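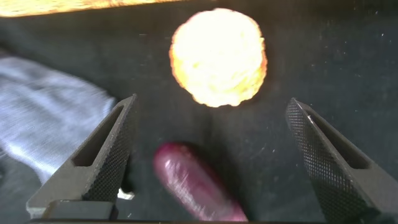
Seit Juli arbeite ich nebenbei an einem Projekt, das wir Tinport nennen. Die Aufgabe klingt sehr einfach: Der Greifer soll kleine Gegenstände in einen Korb legen und wieder herausnehmen. Ich steuere ihn aus der Ferne mit zwei Handgriffen, und die Software von Robles speichert jede Bewegung. Aus diesen Aufnahmen soll der Roboter später selbst lernen.

Am Anfang war ich zu schnell. Wenn ich einen Griff zu hastig mache, dann sind die Bilder der Handkamera verwischt, und die Aufnahme hat wenig Wert. Jetzt zähle ich innerlich bis drei, bevor ich die Finger schließe. Meine Kollegen in Manderach lachen ein wenig darüber, aber meine letzte Serie hatte 92 brauchbare Aufnahmen, und das ist für mich ein gutes Ergebnis.

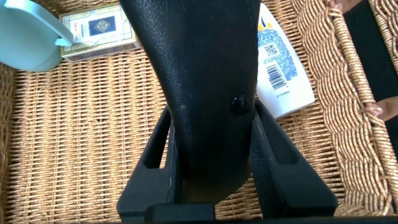
Wie viele Vorführungen braucht man für eine Aufgabe?

Das hängt vom Gegenstand ab. Für eine Schachtel mit geraden Kanten haben uns 200 gereicht. Für weiche oder schräge Formen planen wir 800, und ich bin nicht sicher, ob es genug ist.

Schwierig finde ich alles, was nach unten schmaler wird. Die Finger müssen tief genug ansetzen, und man spürt ja nichts in der Hand. Ich muss mich ganz auf das Kamerabild verlassen. Bei schwarzem Material mit Narbung, ähnlich wie Leder, suche ich mir deshalb einen festen Punkt, zum Beispiel eine Niete oder eine Naht, und richte mich danach.

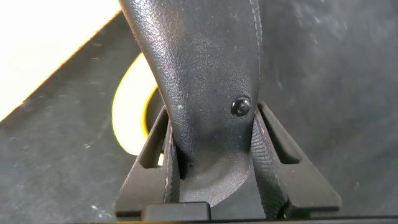
Was ich nächstes Mal anders mache

Ich möchte nach jeweils 6 Vorführungen eine kurze Pause machen. Meine Handgelenke werden müde, und dann lernt der Roboter auch meine müden Bewegungen. Außerdem will ich die Startposition öfter wechseln. Im Stavutbridge-Forum hat jemand geschrieben, dass man auch misslungene Griffe behalten soll, wenn man sie danach korrigiert. Das probiere ich aus und berichte hier wieder.

Diese Website verwendet Cookies. Einstellungen | Akzeptieren

Blog durchsuchen … Suchen

Kontakt | Impressum | Nach oben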